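Applying for the Haugen travel grant, second time around

I sent my application in at 11 at night with a red and white garment crumpled on the couch, and I've had a few emails asking how it went, so I'm putting the details in one place. 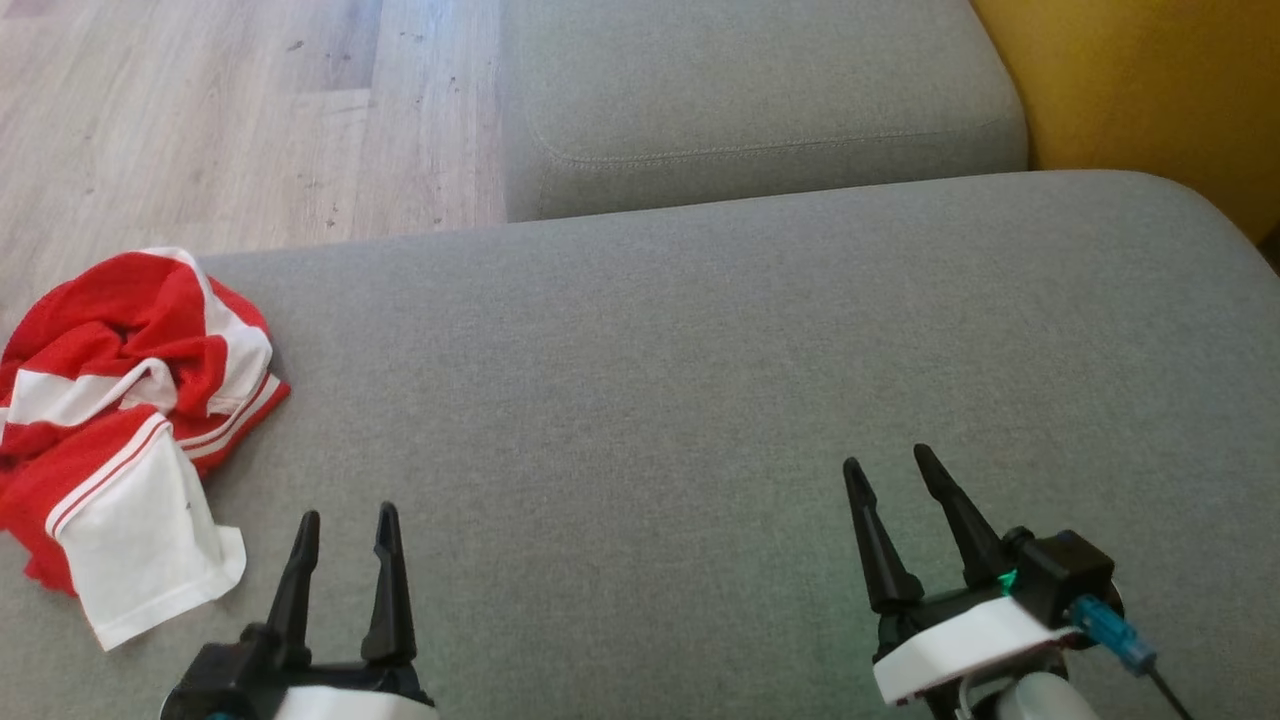 What the grant covers

The Haugen pays travel and lab fees for research students who need to work at another site. In my case that was the soil lab at Fisthorpe, where they have the equipment I need for my second chapter. The most you can ask for is $2,000. I asked for $1,340, made up of the train, 20 nights in a shared room and a $200 bench fee.

What I changed

My first application was knocked back in February. The feedback was two lines long and said the budget didn't match the work plan. Fair enough, I had written them a month apart. This time I did the budget first and wrote the plan from it, one line at a time.

I also asked Haiyan Kang to read it. She held the same grant for her work at Drestby and crossed out most of my opening paragraph. The panel comes from every faculty, so she had me explain the method in words my mum would follow.

Things to check

Your supervisor's letter is uploaded separately and the form will let you submit without it. The Dirkik top-up has its own form and closes earlier. I missed it.

Results are due before the end of semester. If I get it, I'll post the full budget here.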